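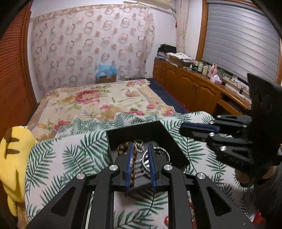

How do you sort a mixed box of jewelry without making the tangles worse?

Take everything out one piece at a time, starting with whatever is lying free on top, and put it back heaviest first.

I love this job. Give me a pile of beads, bangles and chains and a free evening and I'm happy! You need very little: an open box with straight sides, a patterned cloth to work on (small things can't roll far on fabric) and decent light.

Spread the cloth out and smooth down the middle. Lift out rings and thin bracelets first, because they slide to the bottom as soon as you disturb anything bigger. Lay each one on the cloth with a finger's width between it and its neighbor. Fasten any clasp you can reach. An open clasp will grab the next chain it meets, every time.

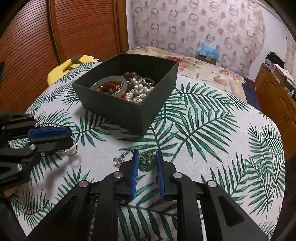
Next come the bead strings. Find one end or the knot, hold it loosely and let the strand hang so it untwists by itself. Pearls want a slower hand than wood. If two strands are wound together, put both down flat and push slack into the middle of the knot with a fingertip. Pulling on the ends only tightens it.

Chains are the fiddly part, and (I know, I'm odd) the part I like best. Roll the knot gently between two fingers until it opens up, then work a blunt needle into the biggest loop. I give each chain 4 minutes and then switch to another one. Coming back fresh works wonders.

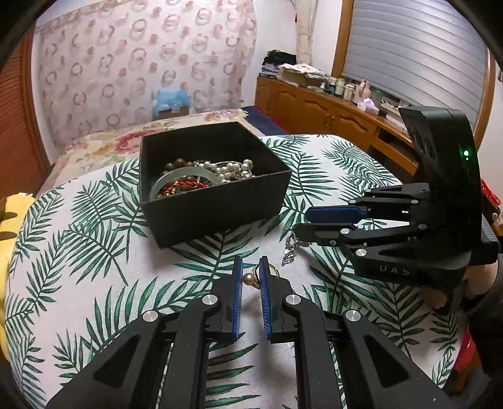
Now refill the box. Bangles go in against a wall, standing or leaning, so they make a little fence. Wooden beads go on the other side in a loose coil, pearls in a soft pouch or a fold of cotton so nothing hard rubs them. Fine chains go in last, each one threaded through a short drinking straw and clasped. Rings with a raised stone or pearl get their own small dish, well away from metal edges.

Wipe pearls with a soft dry cloth before they go away, and keep jade out of the path of anything heavy.

Recent how-tos
Restringing wooden beads on cotton cord
Lining a plain box with felt
Drawer dividers, the Bolger way
Nine uses for an old palm-print tablecloth
Cleaning silver chain at home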